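Acta de la reunión ordinaria de la Asociación de Vecinos y Amigos de la Calle Merton
27 de abril de 2026, salón de la planta baja
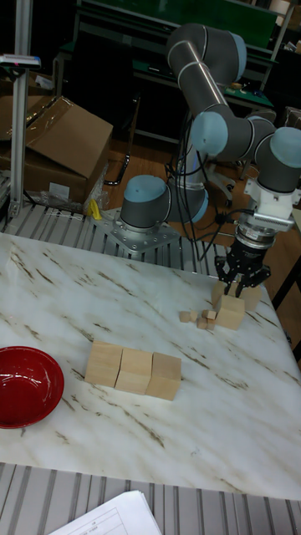 Brazo robótico junto a una mesa blanca de aspecto marmóreo con vetas marrones y grises.

Asistentes: los que firman en la hoja adjunta. Preside Irfan Rind. Toma notas Younes Kamel, que pide de antemano disculpas por su letra y por lo mucho que se extiende, aunque ya nos conocemos todos y sabemos que el año pasado nos quejamos de lo contrario.

Se abre la sesión con algo de retraso por la lluvia. Irfan da la bienvenida a las familias nuevas del portal grande y les agradece que se hayan animado a venir en una tarde tan fea. Se reparte el café y se aprueba el acta anterior con una corrección: donde decía que la fuente de la plazoleta "estaba arreglada" debe decir que "estaba pendiente de arreglo", que es como sigue.

1. Cena de verano

Se retoma lo hablado en invierno. Hay acuerdo en que la cena sea en junio, la primera semana en que ya no haya exámenes, para que puedan venir los chicos del instituto, que el año pasado se quedaron sin ella y con toda la razón se enfadaron. Se calcula para 80 comensales. Alguien recuerda que en la última edición sobró arroz para dos días y faltó pan desde el primer plato, y se pide que esta vez se encargue el pan en la panadería Fawzy con tiempo suficiente y por escrito.

Sobre el menú se habla largo y con mucho cariño. Una parte de la mesa defiende la paella de siempre; otra preferiría que cada casa trajera un plato suyo, como se hacía antes, y se recuerdan con nostalgia las berenjenas rellenas del segundo y aquel cuscús que llegó en carretilla. Se acepta una solución intermedia: paella para todos y una mesa larga de entrantes traídos de casa. Quien traiga algo con frutos secos, huevo o leche, que lo ponga en un cartelito bien visible, por favor.

La música queda para el cuarteto del barrio si están libres, y si no, se tirará de altavoz. Se ruega bajarlo a medianoche. Younes se ofrece a hablar con los vecinos de la acera de enfrente, que el año pasado acabaron bailando con nosotros pero que agradecerían que se les avisara antes.

2. Cuentas

Quedan en caja 501 euros, una vez pagados el seguro y la reparación de la puerta del patio. Se propone una aportación de tres euros por persona para la cena, gratis para los niños. Se aprueba sin votos en contra. Una vecina pregunta si se podría ayudar discretamente a quien no le venga bien pagar, e Irfan contesta que por supuesto, que se hable con él en privado y no hay más que decir. Aplausos.

3. Huerto del patio

Han respondido a la encuesta casi 59 hogares y la mayoría quiere seguir con los bancales. Se discute el riego: el programador Zitent que se compró en otoño va a su aire y hay mañanas en que el pasillo amanece encharcado. Se decide volver a la regadera y a los turnos hasta que alguien con paciencia se lea las instrucciones. La lista de turnos se colgará junto a los buzones. Los tomates ya están pedidos al vivero Flinmont, junto con albahaca y unas matas de pimiento que nadie recuerda haber encargado pero que se plantarán igualmente.

Se pide también, con toda la amabilidad del mundo, que no se echen restos cocinados a la compostera. Las cáscaras de huevo sí, el caldo no.

4. Biblioteca de la escalera

La estantería del rellano está tan llena que los libros empiezan a bajar solos. Se acuerda hacer una limpieza entre todos, llevar las enciclopedias al punto limpio si no las reclama nadie antes de la próxima reunión, y reservar la balda baja para los cuentos, a la altura de los pequeños. Se recuerda que los libros se pueden llevar sin apuntarse y devolver cuando se pueda.

5. Ruegos y preguntas

Se pregunta otra vez por la fuente. El ayuntamiento ha acusado recibo del escrito, lo que ya es más que la vez pasada. Irfan volverá a llamar.

Se solicita que las bicicletas no se aten a la barandilla de la rampa, que la silla de doña Amparo pasa muy justa.

Una de las familias nuevas pregunta si hay algún grupo para practicar español. No lo hay, pero en cinco minutos se han apuntado cuatro personas a conversar los martes... corrige el secretario: el día está por decidir. Quien quiera sumarse, que se lo diga a Younes.

Se agradece de corazón el bizcocho de limón, del que no consta autoría.

Sin más asuntos, se levanta la sesión y se recogen las sillas entre todos. La próxima convocatoria se colgará en el portal y se pasará por debajo de la puerta a quien no use el móvil.

El secretario, Younes Kamel
Visto bueno, Irfan Rind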